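3. Planificar la compra: qué pedir, en qué orden y con cuánto margen

Antes de abrir una hoja de cálculo conviene sentarse un rato con las personas que van a usar la estación Kora todos los días. Sabemos que apetece empezar por los brazos, que son lo vistoso (¡y lo caro!), pero los pedidos que mejor salen son los que empiezan por el local, la mesa y las tareas. Este capítulo le acompaña desde la primera lista hasta la firma del presupuesto. Si ya tiene los brazos comprados, puede pasar directamente al apartado 3.3.

3.1 Antes de pedir precio

1. Escriba las tareas que quiere hacer durante el primer año, con frases sencillas: doblar paños, ordenar piezas pequeñas, pasar objetos de una mano a otra. No hace falta ningún vocabulario técnico.

2. Señale cuáles necesitan dos brazos. Si todas pueden hacerse con uno, pida primero la versión sencilla; el segundo brazo se puede añadir más adelante sin cambiar el controlador.

3. Mida el sitio donde irá la mesa y también el paso que queda a su alrededor. Una persona tiene que poder dar la vuelta entera con una caja en las manos.

4. Localice las tomas de corriente y apunte cuáles comparten circuito con otras máquinas.

5. Decida quién va a firmar la recepción del material y quién va a aprender a calibrarlo. Pueden ser la misma persona, aunque le recomendamos que sean dos, por las vacaciones y por tranquilidad.

Nota: el formulario de solicitud de Tidthorpe pregunta por el peso máximo de los objetos. Rellénelo con el objeto más pesado de su lista, incluido el recipiente si lo lleva.

3.2 Las partidas del presupuesto

Le sugerimos repartir el gasto en partidas separadas, aunque el proveedor le mande una sola cifra. Así podrá comparar ofertas con calma y verá enseguida lo que falta.

Brazos y controlador. Es la partida grande y la que menos se mueve. Pida que el plazo de entrega figure por escrito.

Pinzas y dedos. Los dedos son piezas de desgaste y se cambian a menudo, sobre todo si se trabaja con tela. Incluya 2 juegos de repuesto en el primer pedido; comprarlos después, sueltos, significa pagar otro envío.

Cables y conectores. Un juego completo de recambio por estación, con los conectores ya montados. Parece un lujo hasta que un cable de servo falla a las cinco de la tarde y el siguiente reparto no llega hasta el lunes.

Mesa y superficie. Prevea una mesa amplia, de tablero mate y sin brillos, con esquinas redondeadas si se va a circular cerca. El fieltro gris da muy buen resultado y se cambia con facilidad. El que vende Stubbs en rollo cuesta 388 euros y alcanza para una mesa grande, con un retal para reparaciones.

Material de trabajo. Paños, cajas, piezas de práctica. Cuesta poco y se olvida casi siempre, así que póngale una línea propia.

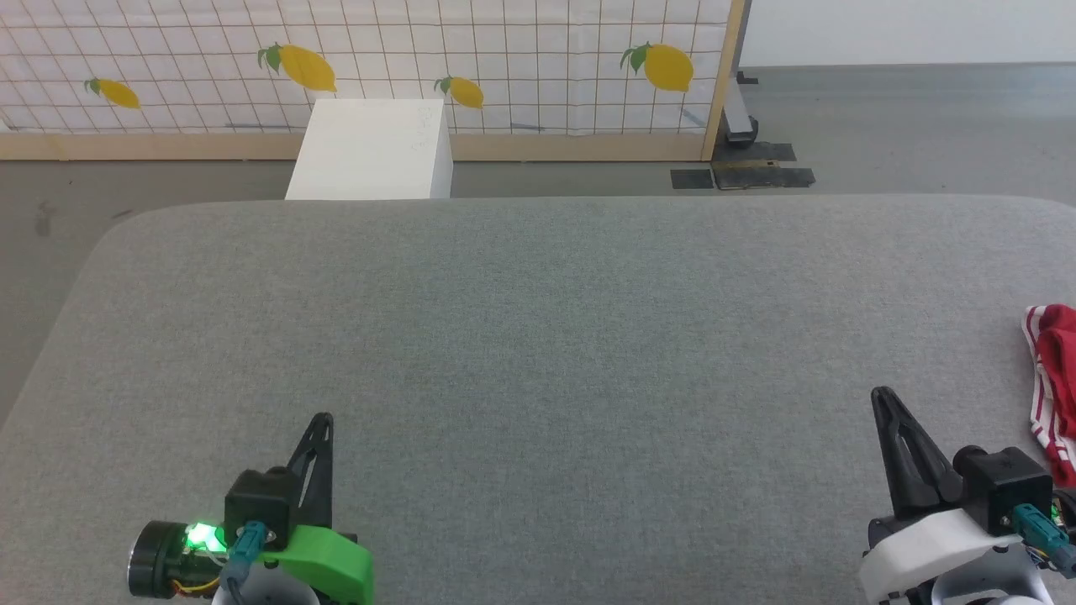
Saadet Dönmez nos escribió, al leer el borrador de este capítulo, que ella subiría la partida de la mesa y bajaría la de accesorios: en Dullville compraron primero un tablero barato, se combó, y tuvieron que repetir la calibración entera cada vez que alguien lo cambiaba de sitio. Añadía que el segundo tablero les costó menos que las horas perdidas con el primero, y que ojalá lo hubieran visto en una guía como esta.

Le damos toda la razón, y por eso en la versión actual de la plantilla la mesa aparece antes que los accesorios. Si tiene que recortar, recorte en material de trabajo, que se puede ir reponiendo poco a poco, y deje la mesa como está.

3.3 Hacer el pedido

1. Envíe la solicitud con la lista de tareas del apartado 3.1. El equipo comercial la lee de verdad y a veces propone una configuración más barata.

2. Compruebe que la oferta detalla por separado las pinzas izquierda y derecha, con sus soportes. Si solo aparece «juego de pinzas», pida el desglose.

3. Reserve la mesa y la superficie para que lleguen antes que los brazos. Una semana de adelanto es cómoda; con dos días también se puede, pero se trabaja con prisas.

4. Guarde un margen para imprevistos. Adaptadores, bridas, una regleta mejor... siempre sale algo.

5. Confirme la fecha de la formación antes de firmar. Las sesiones de abril suelen llenarse pronto.

Precaución: no acepte la entrega de los brazos si todavía no tiene dónde fijarlos. Apoyados en el suelo o sobre una mesa provisional, los soportes impresos pueden agrietarse, y ese daño no entra en la garantía.

3.4 Gastos del segundo año

Reserve una cantidad para dedos, cables y fieltro nuevo. Como orientación, cambie la superficie cada 6 meses si trabaja a diario, o cuando note que los paños se enganchan. La revisión del controlador se contrata aparte, y puede pedirla junto con la de otras estaciones para compartir el desplazamiento.

Si su centro cierra las cuentas antes del verano, mándenos la petición de recambios con tiempo. Para estaciones de más de 5 años, consulte primero la tabla de compatibilidad del anexo, porque el conector del servo cambió de modelo.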